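**Progress report to the Ballitz fund, second period**
Thursday, March 10, 2022
Prepared by Jingyi Lu, club advisor, Lund after-school robotics club

You asked for a plain account of where the gripper project stands against the plan we sent you in the fall. The short version is that we have collected a good deal of data, the students have learned a lot about patience, and I am less sure than I was in the fall that the final demonstration will look like the one we described.

## Collection

The students have recorded 188 demonstrations of household tasks with the hand-held gripper. Of those, 129 passed our own check. The other 59 were thrown out, mostly for shaky starts, a lost tracking signal, or a student letting go of the object before the recording had ended. I would like to report that the failure rate is going down. It went down for two weeks and then came back up when we moved from the classroom tables to real rooms, and I don't want to call that a trend in either direction yet.

The plan promised "varied everyday settings." I pushed the students on this, as the first batch was nearly all blocks on a table, and a policy trained on blocks on a table will do blocks on a table. Kitchen and bathroom counters are now in the mix. They are harder. Chrome and glass throw light around, clear plastic is difficult for the camera to separate from whatever is behind it, and thin objects slip between the fingers.

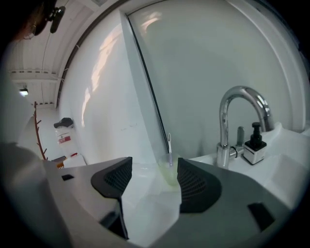
Why did the club spend money on a second set of fingers so early in the year?

The first set cracked at the base after a few weeks of use by many different hands, and the spare parts in the kit did not include that piece. We printed replacements in a softer material, tested them for one session, and ordered enough filament to print a third set if needed.

## Training

We have trained one model so far, on the tabletop data only. In 54 trials on the club's small arm it managed the block task often enough to please the students and not often enough to please me. The successes were bunched where the block started close to the middle of the table. Moved toward a corner, it mostly reached for empty air. Two students made a chart of this without being asked, and it is the best piece of work the club has turned in this year. It is attached to the printed copy of this report.

Nothing has been trained on the counter data. I would rather tell you that now than have you ask in the summer. The training runs on the school's one suitable computer, which the video class also uses, and our turn comes up less often than the schedule says it does.

## Software

The plan named Jultik for sorting and labeling the recordings. We have used it since the start of the project and I have mixed feelings. It does the job once everything is loaded, but the students lost two full sessions to import errors, and the help pages assume you already know the answer. We looked at Flidetti as a replacement and decided against switching in the middle of the year. If we were starting over I would probably choose differently.

## Students

The club has settled at 4 regular teams. Attendance is steady on build days and thin on labeling days. I have started pairing the two kinds of work in the same session, so that a team cannot record anything new until its last batch is labeled. There was some grumbling. The backlog is smaller.

I was doubtful that beginners would get much out of data collection, and I am still partly doubtful. It is repetitive, and a few students have said so in stronger words. The ones who stuck with it do now talk about why a recording is bad before I point it out, and in the fall they could not.

## What comes next

- Finish relabeling the counter recordings.
- Train one model on the combined set, even if that means weekend computer time.
- Repeat the block trials with starting positions spread over the whole table.
- Pick one counter task for the final demonstration and drop the rest.

The last item is a change from the plan, which listed three tasks. I don't believe three is realistic with the computer time we have, and I would ask you to approve the smaller goal. No extra money is requested. The part of the budget set aside for a second camera has not been touched, and I'd like to hold it until the combined model has been tested.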